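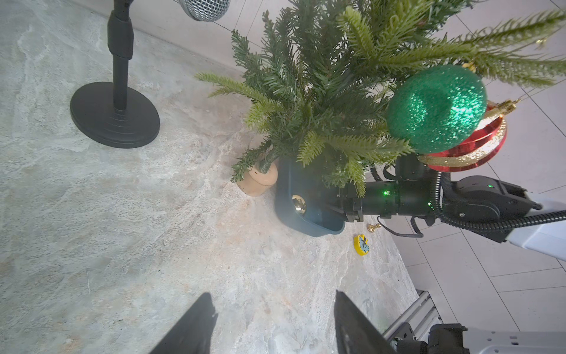 Chapter 4: Dressing a Small Tree

Seasonal Display and Window Work
September, by Nabil Sleiman

Every shop, foyer and front desk gets a tree sooner or later, and most get a small one. A big tree forgives a great deal. You can lose 50 baubles in it and still have room for the ones somebody's aunt made from egg boxes. A small artificial tree in a pot forgives nothing, and it will be looked at from close up by people with time to spare, usually while they are waiting to pay.

This chapter deals with the tabletop tree. We begin with the branches, which come out of the carton pressed flat and in a poor mood. Pull each sprig outwards, starting at the trunk, and bend the tips so that they fan in different directions. Where a tree mixes dark green sprigs with lighter, feathery ones, let the lighter tips come forward.

Baubles come next. Beginners at Mustbridge are given a box of 48 and told to use what they need, and they nearly always need 48. A large green glitter bauble beside a glossy red one with a gold glitter band will carry one side of a small tree with no further help.
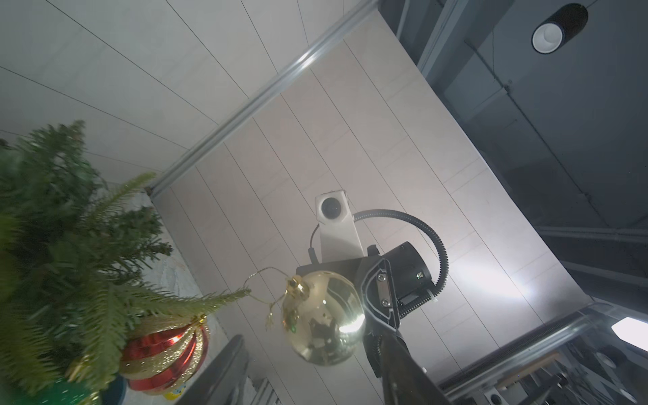
Gold mirrored baubles want more thought. They reflect whatever is near them, and bend it, so the ceiling, the lights and your own chin all become part of the display. Hang one where it has space to turn, and check it from below as well as from the front. Children will.

Stripes, in red and gold for instance, sit well lower down, with plain green or dark blue for company. Keep the wire loops short and tuck the ends into the needles.

Section 4.1 covers pots and how to stop them tipping. Marble tops, much loved by receptions, scratch more easily than their owners believe, so have a square of felt ready before you start.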